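Come and help us run the Stakbridge Toy and Game Library!

We are looking for people to join us for our summer season, and we'd love to hear from you whether you've worked with children for years or have never so much as set up a jigsaw table. The library lends toys, board games, dressing-up clothes and puzzles to families across Stakbridge and the villages out towards Wukovow. Last year we made almost 4,000 loans, which is a lot of marble runs!

There are 2 kinds of role this time.

Session helpers welcome families, check items in and out, and get down on the floor to play. You'd do one morning or one afternoon a week, and you can swap with others if something comes up. Under-fives make up most of our visitors, so expect noise, a fair bit of glue and the same picture book four times over.

Menders and sorters work behind the scenes at the Salgado Road store. Games come back with pieces missing, wheels fall off, dolls need new elastic. If you like fixing things, or you find it deeply satisfying to get a 335-piece puzzle back to 335 pieces, please come and join the mending table. Sewing skills are very welcome, and so is anybody who can get a toy till to ring again.

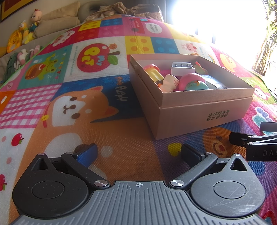 You don't need any qualifications. We do ask that you're 16 or over, that you're happy to have a background check (we pay for it), and that you can come to one training evening before you start. Matilde Falcão leads the training and covers safety, cleaning, our lending system and what to do when two toddlers want the same fire engine. There's tea, and usually cake.

These roles are unpaid, but we cover bus fares and parking, and mileage if you're coming in from further out. Helpers can borrow anything in the library free of charge, including the big party boxes, which normally go for a deposit.

The season runs until the end of August. Plenty of people stay on afterwards, but there's no pressure to, and a single term is a real help to us.

To apply, send a short note to Fernanda Serrano at the library desk, or fill in the form you'll find by the front door. Tell us a little about yourself, which role you fancy, when you're free and your favourite game as a child. We read every note and we'll reply to everyone.

Please get in touch by 10th March. If you'd like a look round first, just drop in during any open session and ask for Fernanda.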